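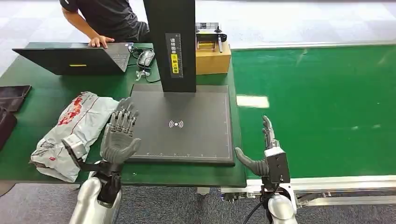

Slide 1. Two gray hands at a green table.

Wait for the back rows to sit. Title out loud: "Level on Points: Tie-breakers and the People They Happen To."

Who I am: scorer for Verenstead, second eleven, longer than is healthy. I have never won a cricket match. I have written down a great many.

Ask for a show of hands. Who here can explain net run rate? (Usually a third of the room.) Keep your hand up if you could explain it to a fast bowler. Let them laugh, move on.

Slide 2. The table as it stood in September

Two clubs level on points for the last semifinal place in the Evangelista Cup. Us and Sarnden. Same wins, same losses, one washout each. The washouts were on the same Tuesday evening, six miles apart, under the same cloud.

Read the rule from the handbook, slowly. It is one sentence long and has four commas, and two of them are wrong.

Don't get drawn into who deserved it. There is a Sarnden contingent by the coffee.

Slide 3. What the number is

Runs you score per over, minus runs you give up per over, across the whole group stage. Say it twice. It is a subtraction. People treat it like the weather.

We made 1,268 runs in the group. Sounds like a lot. Pause. It tells you nothing until you know how many overs we took to get them, and we are not a team that hurries. Our opening pair regard a single as showing off.

Slide 4. The all-out clause

This is the part everybody gets wrong, so go slowly even if the chair is tapping a watch.

If you are bowled out, you get charged for your full overs. Ours are 30-over games. We were bowled out for 91 in the second match, well before the end. For the tie-breaker that goes down as 91 from 30, a shade over three an over. It does not matter that we were all in the parking lot by five.

So a collapse hurts you at the time and then goes on hurting you for the rest of the season.

Likely question: isn't that unfair? Answer: try it the other way. A side that got out in ten overs would look like it was racing along. You'd have captains ordering their tail to get bowled.

Slide 5. Chasing with one eye on the table

Final group game. We needed to win, and win fast enough. The dressing room had three calculations going, with three answers. One was on the back of a raffle sheet.

The app (Enditz, we all use it, no I'm not paid) gave us a fourth answer. It was the right one. It was also on my phone, and my phone was in the scorebox, and I am not allowed to shout.

Our number five blocked out an over because somebody told him we were safe. We were not safe. We won the match comfortably and shook hands all around and went out of the cup.

Pause here. Don't milk it. (Milk it slightly.)

Slide 6. What other leagues do

Head-to-head first: simple, popular, useless if the game between you was rained off.
Most wins first: fine, except we were level on those too.
Bowl-out: everyone hates it and everyone stays to watch.
Coin toss: cheap.

I went back through almost 400 old scorecards to see how often the order of these would have changed who went through. Not often. When it did, it was nearly always a wet summer. Offer to show the spreadsheet at the break. Nobody has ever taken me up on this.

Slide 7. What I'd ask for

Put the target where the batters can see it. A chalkboard will do. Overs left, runs needed to win, runs needed to go through, in that order.

Agree before the toss which person is doing the arithmetic. One person.

And print the all-out clause in bold in the handbook. I have asked for this for three seasons. I was told bold costs extra.

Slide 8. Questions

If it goes quiet, ask the room about penalty runs. If it gets loud, ask about tea.

If someone asks who won the cup: Sarnden lost the semifinal. I took no pleasure in it. Look at the coffee table while saying this.

Take the clicker back to the front desk.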